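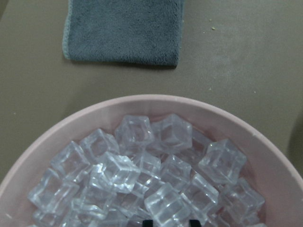

Teaching the Arm by Remote: Clear Cubes, Pink Bowl
Project report, Sorine group
Written up 2026-09-28

1. What we were trying to do

Get an arm to pick clear acrylic cubes out of a bowl, one at a time, and put each one down on a folded towel. No hand-written motion. A person drives the arm with a small leader arm, we record it, then a policy is trained on the recordings. Supervisor is Miloslav Šindelář, who set the task and picked the cubes. We asked for wooden blocks first. He said no.

Why clear cubes: the wrist camera gets highlights and edges and not much else. Also whatever is behind a cube shows through it, so in our bowl everything goes a bit pink and lavender. If the policy can do this it can probably do blocks. We didn't test that.

2. Setup

Arm with a two-finger gripper, black fingertips, small camera at the wrist looking past the tips. Leader arm clamped to the next desk. Table is a matte olive brown, which helped, no strong glare except the far right side where the light washes it out a little. Towel is gray-blue and goes beyond the bowl as seen from the wrist. We taped the towel position under the edge so it could be put back the same every time. Bowl was not taped, on purpose, we wanted it to move a bit between episodes.

Recording software is Vindus, the lab's own thing. Saves wrist video, joint angles and gripper opening. There was an overhead camera too but we dropped it after the first week, the time stamps drifted and we couldn't fix it before the deadline. So everything below is wrist only.

3. Driving it by hand

Harder than it looks. You have no feel in the leader arm, so you don't know if you are touching a cube or pushing the whole heap into the side of the bowl. What worked in the end:

Come in from high up, fingers open, and stop above the heap.
Choose a cube with a corner or a square face sticking up. Leave the half buried ones.
Turn the wrist so the fingers line up with two flat sides. Do this before going down.
Go down slow, close, wait a moment, lift straight.
Over the towel, lower until the cube is nearly touching and open.

Waiting before the lift matters. Early demos without the pause gave a policy that lifted while the fingers were still closing, and it dropped nearly everything. We re-recorded that whole batch.

Cubes close to the bowl wall are bad - one finger hits the wall first. We ended up nudging them to the middle with a closed gripper and then grasping. Three operators drove, and we all did the nudge differently, which shows in the data (see 5).

4. Data and training

1,160 episodes kept. One episode is one cube, bowl to towel. Anything with a drop was marked and left out, except where the operator recoverd and picked the same cube again, those stayed in. Heap was stirred by hand between sessions. Crumbs got on the table at some point and we left them, Miloslav wanted a table that wasn't spotless.

Trained 4 policies, same network, different subsets: everything, one operator only, no nudges, and half the data picked at random. Training ran overnight on the Grube machine. One run crashed when the disk filled up and had to be started again.

5. What happened

The single operator policy was smoother than the one trained on everything. Fewer episodes but the motion is consistent. The full one hesitates over the heap, goes left, comes back, goes left. We think that's the three of us disagreeing about which cube to take.

No-nudge policy is fine while the heap is high, useless at the walls. It just presses down on the rim.

Half data - worse then full, better than we expected. Still places well on the towel. Placing was easy for all of them, the grasp is where it goes wrong.

Most common failure everywhere: fingers close on the gap between two cubes. From the wrist view the edges of two neighbors can look like one cube. I did it myself a lot when driving off the screen so I can't blame the network much.

6. Not done / next

Overhead camera needs a proper clock fix before anyone uses it again.
Agree on one nudge and write it down BEFORE recording.
Some force signal back to the operator, even just a buzz.
Repeat at the Arkarness lab, different light. Booked, not started.

Raw episodes are in the group folder under cubes_final, not cubes_final2, that one is the bad batch.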